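The Herringbone Mat
October
By Ingeborg Dreßler

My aunt Veta folded everything. Napkins, bread bags, the grocery flyer before she'd even read it. So when she left me the apartment in Rostelside, plus 200 dish towels (she'd written the number on the box, bless her), I figured I should at least learn to fold one mat the way she did.

The black and white one, I mean, with the zigzags. It used to live by her kitchen door, and I'd always start at the wrong corner.

"Left edge down flat," she'd say. "Hold it there. Then go get the far corner on the right."
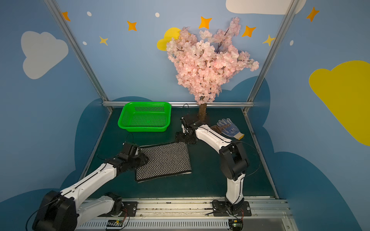

Photo: Hervé Baudry

I kept the green basket too, the one with all the little holes, and the cherry tree that never dropped a petal in 30 years because it was never alive. She used to park her work glove under it, the blue and white one with the yellow cuff, and whatever spatula she was mad at. I'd painted her clouds and stars on a blue wall once, when I was 8, and she said it was weather enough for anybody.

Anyway, I called Hervé – he'd lived downstairs forever – and asked him which way the last fold went.

"Toward you," he said. "No, wait. Toward the stove."

"I don't have her stove anymore."

"Well, where was it?"

I stood there a while, holding the phone and pointing at things.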